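**Cidanent** is a method for teaching a robot gripper when to start closing, developed by Sille Østergaard at the Ralbridge lab and first described in a short April report. It is named after a street, for no stated reason.

## Method

People demonstrate a task with a hand-held gripper carrying its own camera. Older training recipes cut off the start of each recording, on the theory that nothing happens there. Cidanent keeps it. The model labels every moment before contact as "approach" or "wait," and learns the two apart from the view between the fingers.

Training used 1,000 demonstrations of picking up cups, lids and small trays. Clear plastic was included on purpose and is widely blamed for the length of the project.

At the start of an approach the jaws are open over bare tabletop, and a see-through target may show as little more than a rim.

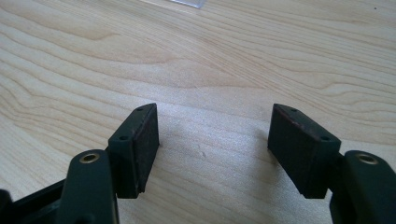 ## Results

On the Coughlan test set, early closing fell to nearly a quarter of its former rate. The gripper also became slower – 2 seconds per pick, by the report's own count – and its authors call this "patience." A later version, Cleltden, removed the delay and brought back most of the early closing.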